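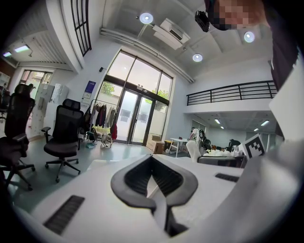
Storing Coats in a Shared Workroom
Mei Kincaid and Harish Varma
October 21, 2025

Our project looked at where people leave their coats and bags when they come in to work. The room has white lockers by a window and a clothes rack near the glass doors. We gave a short survey to 29 people who use it.

Most of them preferred the rack — it is closer to the entrance and needs no key. The lockers were used mainly for bags. Farah Setiawan suggested adding hooks beside the lockers, and we plan to test that in March with a budget of 300 dollars.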